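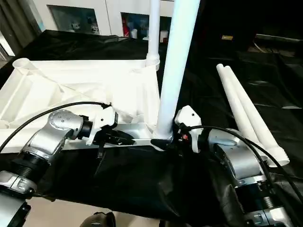

Bronduretti Workshop - Assembly Corner

Tips for putting push-fit legs on a stool or chair when a pair of robot arms is doing the pushing

I learned most of these the hard way in September, when our setup stalled 7 times in one afternoon (and once let go of a leg altogether!). The first thing I'd check is the ribbed end of each tube. If there's a burr on it, the leg goes in crooked and jams, and the arm just keeps on shoving. Now I run a fingernail over every one before we start. 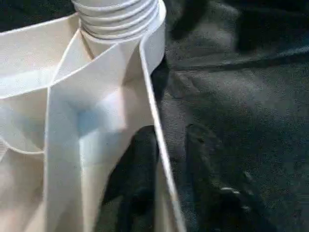

Ribbed collar, close up.

Set your force limit low and creep up. Ours was still set for a metal job from Pawlak, way too high for plastic, and I heard a crack before I got to the stop button. Lucyna Wysocka keeps that button on her side of the table now - fair enough.
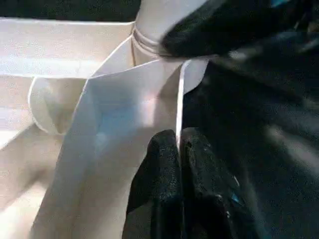
Wipe the fingertips too. A little dust and they slide, and a sliding grip looks just like a good one until the leg swings loose. I use a damp rag and give them 10 minutes to dry.

Last one, and please don't skip it: stay back while the arms are lifting.

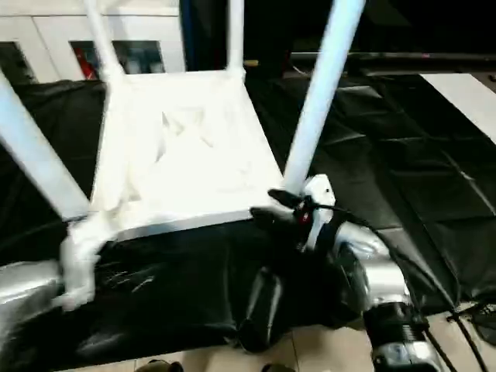
If it faults with something in its grip, hit stop, get a hand under the load, and only then open the fingers, one side at a time. Two people for that, always. And write down the fault code before you reset, or you'll be guessing like I was.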